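4.2 What the response-time figures can and cannot tell us

Much of the case for joint fire and ambulance dispatch in Stellham rests on a single claim: that sending a fire crew alongside paramedics to falls from height shortens the time before an injured person is reached. The claim is plausible. We are less sure that the records support it.

The dispatch log contains 824 calls coded as falls in the study period. For each one it gives the time the call was answered, the time the first vehicle was sent, and the time that vehicle reported itself on scene. It does not give the time at which anyone reached the patient. For a fall on a sidewalk the difference hardly matters. For a person lying on a flat roof behind a locked stairwell door, it may be the only part of the response that matters at all, and it is missing from the log.

Earlier work on the Kaltow service handled this gap by treating the on-scene time as a stand-in for patient contact. Figueroa objected to the practice at the time, and we think she was right. A paramedic who parks beneath a building and waits for a ladder has "arrived" under that definition. Any benefit from the fire crew would come after the clock has stopped, so the Kaltow method could not have found one whether it existed or not. That the authors reported a benefit anyway ought to have drawn more questions than it did.

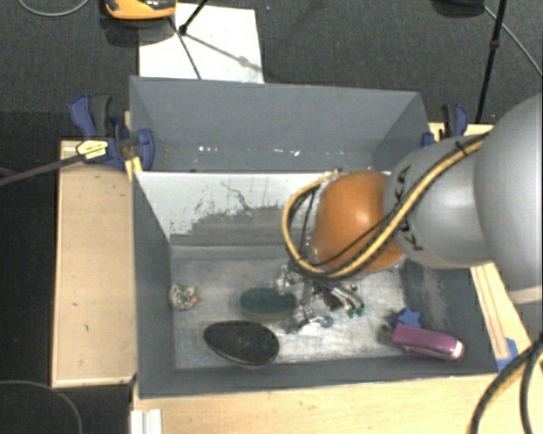 The Boateng reanalysis tried to repair this by reading the free-text notes that crews add after a call. We repeated the exercise with the Stellham notes and came away doubtful. Crews write longer notes when a rescue was difficult, and some simple calls have no notes at all. Times given in the notes are often rounded to the nearest five minutes, which is a serious problem when the effect being claimed is a saving of 3 minutes. Two readers working from the same notes also disagreed often enough on when the patient was first touched that we chose not to pool their estimates.

There is a further difficulty with how calls were selected for joint dispatch. Call handlers in Stellham could request a fire crew whenever they judged that access might be a problem. They received no written rule until August, and the practice before then seems to have varied from one shift to the next. Joint calls are therefore a mix of hard rescues and cautious guesses. Comparing them with ambulance-only calls tells us something about the habits of the dispatch room and very little about what the extra crew did once it got there.

Figure 2. Median minutes from call answered to first vehicle on scene, joint and ambulance-only dispatch, Stellham. Patient contact times were not recorded.

Figure 2 should be read with these limits in mind. The two lines run close together for most of the period and separate after the written rule came in. Supporters of the Bomeck model have taken the later gap as proof that the policy works. It could equally reflect the rule itself, which moved many low-risk calls into the joint group and so brought its median down without any change in how fast a vehicle traveled. We have no means of telling these two accounts apart with the data on hand.

None of this shows that joint dispatch is a poor use of crews. It may well help in the small number of calls where a patient cannot be reached on foot. Testing that would require a recorded contact time, entered during the call by the person making contact, along with a note of what blocked access. Until both fields are added to the log, we would treat any stated saving in minutes as unproven, including the one we were asked to confirm.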